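Sim night, again

Ok quick one, it's late and I have to be up. Still no arm in the workshop. Bench is cleared, bolt holes are drilled, and the crate is sitting wherever crates sit. So everything happens in simulation for now and I've been at that since before dinner.

For anyone new, the project is called Piline. Goal is dumb simple. Pick small thing up, put small thing in bowl, clear up after me in the shared shop where people leave stuff all over the couch. Yes the couch. The Dromano end of the building has a real table but we don't get that end til October. So the couch it is, and I modeled a couch.

Swapped the room file this week. Old one was a gray box with a floor and it made me sad. New one has walls, a window, a picture up, wood floor. Costs me frames. Laptop fan sounds like a hair dryer. Run 1,373 was the first with the new room and it crashed on load, my fault, bad path. Fixed the path, crashed agian, different bad path.

Two views in the sim now, one down by the gripper and one standing back in the room. I had only the far one for ages and was guessing at everything close up. Should of done this in the spring.

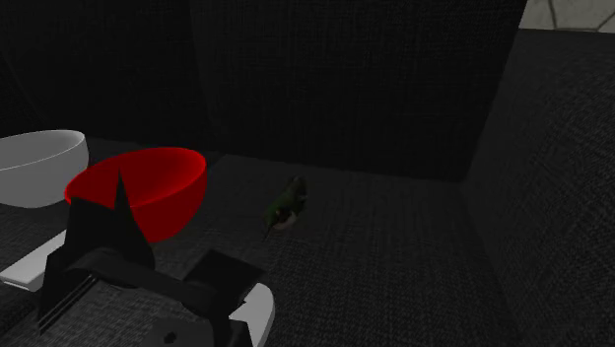
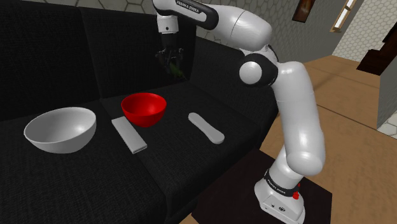 Filed under: Robot stuff / Sim

So where it's at. Green thing is the target. Red bowl and white bowl are the places to put it, and I switch which one counts from a line in the config. The white bar and the long rounded piece are just clutter, so the planner has something to steer past. Might add more. Might not, the load time is bad enough.

Lighting is the part I keep fiddling with. From the gripper view everything black goes to mush, black upholstery, black fingers, dark little target. Red bowl pops, great, I don't need help finding the red bowl. Tried bumping the ambient up and then the bowls blew out. Put it back. Will probably try a lighter fabric next, or just make the target some awful bright orange and move on with my life.

Other thing is soft stuff. My cushions are hard as rock in the sim. A real cushion sinks. No idea yet how much that's going to matter and I'm kind of putting off finding out.

Training numbers, since somebody asked in the comments last time: 3,000 steps per batch, 26 batches, then I stop it and look. One batch is around 15 minutes if I don't touch the laptop. I always touch the laptop.

Picker script is still the old one, called Uka, held together with sleep calls. Needs a rewrite. The grip close and the lift are on seperate timers and they should be one thing that waits for the other. That's the job for the weekend, plus the stand. I want the stand low and heavy, with the base right beside the couch like in the sim, and I've got steel for the top but nothing for the legs. If you have box section offcuts, anything over knee length, leave them on the shelf by the compressor with my name on.

Parts list is on the old Piline page, still mostly right. Ignore the cable section.

Ok bed.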